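How to Set Up a Small Drink and Snack Station

A drink and snack station does not need much room. One table is enough for most offices, break rooms and waiting areas. What matters more is where things go on it and how often you restock. These steps are for a table that people walk up to from one side.

What you need

A table
A clear display rack with at least two rows
A wire basket for snacks
Bottled drinks and cans
A cloth and some dish soap

Step 1. Clean the table and the rack

Wipe the table with a damp cloth and let it dry. Wash a clear rack by hand with warm water and a little dish soap. Do not use a scouring pad or window cleaner on acrylic. Both can leave it cloudy.

Step 2. Place the rack and the basket

Put the rack on one side and the basket on the other. Leave open table between them, wide enough to set down a few bottles while you work. Push the rack back a little so that people do not lean over it to get to the snacks.

Step 3. Fill the rack

Check the dates first. The oldest bottles go in front and the new ones behind them. Keep each drink in its own line from back to front, so that when the front bottle is taken the same drink is waiting behind it. Turn the labels to face out. Cans can go in at a corner, where they are easy to reach.

The rack on this table has orange juice in one line and the yellow bottles in another, with a red can at the corner. The two red bottles are standing on the table beside it, and the snacks are in the black wire basket on the right.

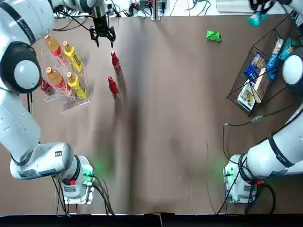
Step 4. Fill the basket

Stand the larger bags along the back and put small packets in front. Do not pile them above the rim - they slide off when someone pulls one from the bottom. Pick up any stray packets from the table and put them in last.

Step 5. Restock

Check the station at the end of the day. Move the remaining bottles forward and add new ones at the back. If a drink is still there after 30 days, order less of it next time.

Posted by Gareth Catterall, November 22, 2018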